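**Taking part in the Cosholm study: long-term tablet treatment and daily life**

We are looking for adults who take medicine every day for an inflammatory joint condition and who would be willing to tell us, over one year, how they are getting on with it. The study is run from the research office at Cosholm and is led by Parveen Hayat. You do not need to change your treatment to take part, and nothing you tell us will alter the care you get from your own clinic.

Please read the whole page before you get in touch. If you would like it in large print or read to you over the phone, ask the office.

## What the study is for

People who take the same tablets for years often find their own ways of fitting them into the day. Some miss doses now and then, some take them at a different time from the one on the label, and some stop for a while and start again. Clinics hear about part of this but seldom all of it. We want to find out how often it happens, what leads up to it, and whether a short weekly questionnaire picks it up better than a question asked at a six-monthly appointment.

The questionnaire is called Hakum. It was drafted after interviews with patients and has been through two rounds of changes to the wording. An earlier postal survey using a longer version was sent to 2000 people, and many of those who replied told us it took too long. The present version is a single page. We now need to know whether the answers stay steady when nothing has changed for the person, and whether they move when something has.

## Who can take part

You can take part if you:

- are 18 or over
- have been told by a hospital doctor that you have rheumatoid arthritis, psoriatic arthritis or ankylosing spondylitis
- have been taking at least one daily tablet for it for six months or more
- can fill in a form in English, on paper or online, with or without help from someone else

We are sorry that we cannot include people who:

- are taking part in a drug trial at the moment
- expect to have a joint replaced before the summer
- have their tablets given to them by a paid carer

If you are not sure whether one of these applies to you, ring or write and we will go through it with you. Being pregnant, or planning to be, does not rule you out.

## What you would be asked to do

There is a first visit lasting an hour and a half. We go through the consent form, take down the medicines you are on, and you fill in Hakum for the first time. You will also be asked for your permission to see the letters your clinic has written about your treatment. You can say no to this and still take part.

After that you fill in the questionnaire once a week for a year. Most people in the pilot did it in under ten minutes. You can use the website or a booklet of forms with prepaid envelopes, and you can swap from one to the other if you find you don't like the one you started with.

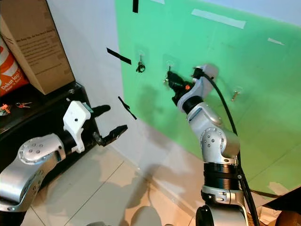

Twice in the year we will ask you to come in for a follow-up visit, at month six and month twelve. Each lasts forty minutes and covers the same ground as the first, with a count of the tablets left in your current packet, so please bring it with you. At the first visit we also ask where you keep your medicines, and we mean the exact spot: a bedside drawer, a kitchen cupboard, or a bag hung on a stick-on hook with a clear pad, the sort that goes straight on to a painted wall. If the place changes during the year, write the new one on that week's form.

A smaller group will be invited to a recorded interview by phone. It is a separate part of the study with its own consent form, and you can turn it down.

## Where and when

Visits take place at two sites, Cosholm and Clornitz. Both have step-free access and parking for Blue Badge holders. At Clornitz the entrance is at the side of the building and the door is heavy, so ring the bell and someone will come down. Home visits can be arranged for people who cannot travel — please mention this when you first get in touch, as we can only do a few each month.

First visits start in March. We hope to sign up 327 people in all. Once we have reached that number we will close the list, though you may ask to be kept on a reserve list.

## Payment and expenses

We pay travel costs for all visits, by bus, train, taxi or your own car. Keep your receipts. You will also receive a shopping voucher after each of the three visits. There is no payment for the weekly forms.

## Possible drawbacks

The main one is time. A weekly form for a year is a fair commitment, and a few people in the pilot said that it made them think about their illness more than they wished to. You can stop at any point without giving a reason. We would keep the answers you had already sent unless you told us to delete them.

We are not able to give medical advice. If you write something on a form that suggests you may be unwell, we will ring you and, if you agree, let your clinic know.

## Your information

Forms are stored under a study number, and your name and address are held in a separate file. The database, Pärn, is kept on a server at Cosholm and can be opened only by the study team. Names are deleted two years after the last visit.

## How to apply

Write to Parveen Hayat at the Cosholm research office, or leave a message on the study line, quoting reference 3093. Give your name, a phone number and a good time to ring. We will call back within five working days and send you the full information sheet, and you will have at least a week to read it before we ask for a decision.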